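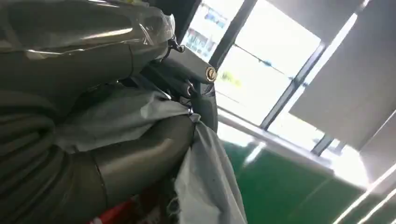

Re: Marimley branch, second platform

List: Kodska Rail Users
From: Lucian Cârstea
Date: 1/26/20

Hi all,

Great news on this one! I called the regional office and the second platform at Marimley is in the budget. They want the track bed cleared before the spring rains, and the contract covers the passing loop too, so trains from both directions can finally wait in the station instead of out by the grain silos.

Petra wrote:
> Does anyone know if the loop will be long enough for the
> freight trains? Last I heard it was going to be cut short
> at the Lai road crossing, and then we'd be no better off
> than we are now.

It goes past the crossing! The drawings show nearly 2000 feet of usable track, with the crossing moved a little east. The long Clateck stone trains still won't fit, but they run at night and the dispatcher can hold them at Lai. Everything else on the line fits with room to spare.

The part I'm most excited about is the timetable. With the loop open they can run 3 more round trips a day, and train 129 would leave Kodska early enough to make the express connection. I've missed that express by two minutes more times than I want to admit — this would change my whole week.

One thing I couldn't get an answer on is the footbridge. The drawings have stairs on both sides and a dotted box marked "lift, phase 2" with no date next to it. If you write in before the comment period closes, please ask about that box. I have the drawings as a large PDF and can send them to anyone who wants them.

Lucian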